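Let the Small Scenes Stay Small 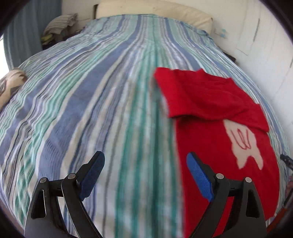
A red shirt on striped sheets.

I have been reading scripts for the little drama contest in Kultisville for 7 years now, and every spring I fall in love with some quiet scene that I know the writer will be told to cut. Somebody folds the laundry. Somebody waits for the kettle and doesn't call her sister back. It takes up a page and a half, and along comes a well-meaning note saying "nothing happens here, can we lose it?"

Well, I wish we'd lose it a little less often! This year we had 125 scripts, and a good many of them started with a body, or a car chase, or a phone ringing at 3 a.m. I understand why. Writers hear that a tired reader gives them ten pages (some of us are tired, I'll admit, especially by Monday night), so they throw in everything they have before page ten and then look around for something to do with the other fifty.

The one I keep thinking about was called Skurton, a 65-page pilot about a ferry town. Its first scene is a man deciding what to wear to a hearing. He picks up a shirt, puts it down, and irons a different one. By the time he got his shoes on I would have followed him anywhere, and I didn't yet know what he was accused of.

I'm not asking for slow television, dear me, no. I like a chase as much as anybody. But if you have a scene like that in your drawer, please put it back where you had it and send it to us in December.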